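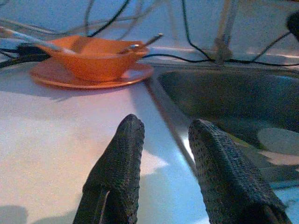
White marks from hard water on glazed dishes

Posted in Kitchen and Laundry, March 30, 2020

Hello to all. We moved to Tinholm in October and the water is much harder than in our old flat. Now every coloured dish gets a cloudy white film, mostly near the rim, and the dark ones look worst. I wash by hand with normal liquid and I let everything dry in the rack. I have tried to scrub with a green pad, but I am afraid for the glaze. Is there a gentle way to take it off? The landlord does not allow a water softener.
– tinholm_tenant

Please stop with the green pad, it leaves fine scratches and then the film holds even better. Mix 2 spoons of white vinegar in a bowl of warm water, lay the dish in for 7 minutes, then rinse well and dry with a cloth. Do not soak pieces with a gold or painted edge, the vinegar can dull the colour. I lived in Bosadville for 27 years with the same kind of water and my plates are still in good condition. The drying is the important part. If the drops stay on the dish, the marks will come back, whatever you use.
– Prantl

Lemon is also good and smells nicer. My sister in Tradunside uses it for the kettle.
– marmalade366

Thank you both. I did the vinegar on one plate this evening and most of the film is gone. A thin ring is still there, so I will repeat it tomorrow.
– tinholm_tenant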